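Kotomano Manipulation Project — Progress Report to the Barkik Fund
August 25, 2025
Prepared by Tala Hamdan

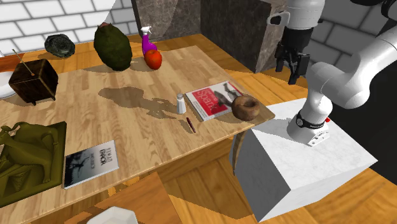
The reporting period was taken up largely by preparation for the open day at the Arrieta building and by the follow-up work that came out of it. The demonstration was one of the deliverables listed in the June plan and is now complete.

1. Format

Visitors were shown the simulated cluttered-table task, in which a single arm with a parallel gripper picks a named object and moves it to a requested spot on the table. All runs were done in simulation. The physical arm stayed in the lab, as agreed with the site office. Each session lasted 38 minutes, including questions, and eight sessions were held. Total attendance was 128.

2. Demonstration content

The object set mixes easy and difficult shapes. The apple and the bagel are simple targets. Books lying flat remain the hardest case for a two-finger gripper, and a bagel placed on top of a book adds an ordering problem: the planner has to clear the upper item first. The pen is thin enough that small errors in height estimation matter.

Requests were typed by the operator, Milagros Esteban, from suggestions made by the audience. Several visitors asked for objects by use ("something to write with"). The current parser handles some of these and rejects the rest with a message.

3. Issues

Scene reset was slow between runs and cost time in the early sessions. A fix is in testing. Shadows from the arm on the tabletop still affect segmentation — this was known before the event and is logged under the perception work package.

4. Next period

The Zusard planner will be merged into the main branch. We will then run a batch of 200 randomized layouts and report grasp results by object class. No change to the budget is requested.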